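Griff in die Kiste: Handführen oder Fernsteuerung für Demonstrationen?

Forum > Robotik > Programmierung und Teachen

pelikan_ks
Beiträge: 78

Moin,
wir wollen einem Arm das Ausräumen gemischter Kisten beibringen, also ungeordnete Kleinteile, dazwischen Werkzeug und Flachteile. Klassisches Punkteteachen scheidet aus, die Lage ist jedes Mal anders. Geplant ist, eine Reihe von Griffen vorzumachen und daraus eine Strategie zu lernen. Offen ist die Frage der Eingabe: Arm im nachgiebigen Modus von Hand führen oder per 6D-Maus fernsteuern?

Zielgröße sind vorerst 22 Demonstrationen pro Kistenfüllung. Aufgezeichnet werden Gelenkwinkel, Kraft am Flansch und Kamerabild von oben.

nuanchan_r
Nuanchan Ruangrit, Inbetriebnahme
Beiträge: 1.204

Handführen, solange die Kiste offen zugänglich ist. Man spürt den Kontakt mit der Wand direkt, das kriegt man mit der Maus ohne Kraftrückkopplung nicht hin. Nachteil: Die eigene Hand ist im Kamerabild. Wenn das Bild später Eingang des Netzes sein soll, ist das ein Problem.

Abhilfe: Bahn von Hand führen, danach ohne Mensch abfahren lassen und erst bei diesem zweiten Durchlauf das Bild aufzeichnen. Kiste vorher in den gleichen Zustand bringen, was bei Schüttgut freilich nur näherungsweise geht.

Disska
Beiträge: 341

Widerspruch. Beim Handführen großer Arme zieht man das Handgelenk in Stellungen, die der Regler allein nie wählen würde. Die Demonstrationen streuen dann in der Redundanz, und das Netz mittelt darüber. Bei uns waren von 22 Bahnen 5 unbrauchbar, alle handgeführt. Mit Fernsteuerung im kartesischen Modus ist der Ellbogen festgelegt und Ruhe.

pelikan_ks
Beiträge: 78

Danke soweit. Zum Aufbau, damit die Diskussion nicht im Leeren hängt: Metallkiste auf Holzplatte, links mit Zwingen geklemmt, Arm kommt von der Seite. Kabel laufen außen am Handgelenk entlang.

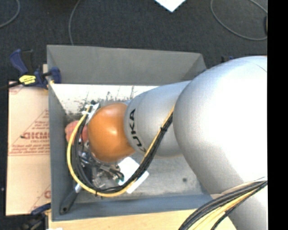 KUKA-Arm über der Kiste, Kabelschleife am orangen Handgelenk, Teilehaufen links.

Problematisch sind im Moment die flachen Sachen und alles, was an der Kistenwand liegt. Mit der Maus brauche ich dafür lange, von Hand komme ich mit dem Unterarm kaum daneben.

ulises_e
Ulises Escobar
Beiträge: 612

Bevor hier weiter über die Eingabe gestritten wird: Die Schleife hängt tief. Wenn du Achse 6 weit drehst und gleichzeitig an die Wand gehst, liegt das Kabel im Schüttgut. Beim Handführen weicht man dem unbewusst aus — und genau dieses Ausweichen landet dann als Teil der Strategie im Datensatz. Erst Schlauchpaket kürzer führen, dann demonstrieren.

Außerdem verfälscht der Kabelzug die Kraftmessung, falls der Sensor am Flansch sitzt. Nullabgleich in mindestens 3 Orientierungen, sonst misst du die Schleife mit.

nuanchan_r
Nuanchan Ruangrit, Inbetriebnahme
Beiträge: 1.204

@Disska: Die Streuung in der Redundanz lässt sich abstellen. Nullraum sperren, nur Translation und Drehung um die Werkzeugachse freigeben. Dass 5 von 22 rausfliegen, ist ein Parametrierfehler und kein Argument gegen das Verfahren.

Disska
Beiträge: 341

Gesperrt hatten wir. Dann wird der Arm beim Führen zäh, und die Leute drücken mit beiden Händen. In den Kraftdaten sieht man die Bedienperson und sonst wenig. Wenn die Kraft als Eingang dienen soll, bleibe ich bei Fernsteuerung.

pelikan_ks
Beiträge: 78

Kraft ist als Eingang vorgesehen, ja. Der Einwand mit dem Kabel leuchtet mir ein, das Bündel wird umgelegt. Lohnt sich ein haptisches Gerät statt der Maus?

ulises_e
Ulises Escobar
Beiträge: 612

Wenn die Latenz stimmt. Wir fahren bei Hinojosa einen kleinen Führungsarm mit gleicher Kinematik, Verzögerung 5 ms, Skalierung 1:3. Wandkontakt ist damit gut zu spüren. Für flache Teile demonstrieren wir zwei getrennte Griffarten: an die Wand schieben und aufstellen, oder von oben saugen. Getrennt labeln, nicht in einen Topf werfen.

nuanchan_r
Nuanchan Ruangrit, Inbetriebnahme
Beiträge: 1.204

Führungsarm ist in Ordnung, aber ein anderes Budget. Für den Einstieg würde ich 3 Kistenfüllungen mit beiden Verfahren aufnehmen und die Erfolgsquote der gelernten Strategie vergleichen. Alles andere ist Meinung.

pelikan_ks
Beiträge: 78

Mache ich so. Handgeführt mit zweitem Durchlauf fürs Bild, dagegen 6D-Maus kartesisch. Kraftdaten nehme ich beim Handführen ebenfalls aus dem zweiten Durchlauf. Ergebnisse voraussichtlich im Februar.

Disska
Beiträge: 341

Bitte dann auch die Dauer pro Demonstration angeben und die verworfenen Bahnen mitzählen.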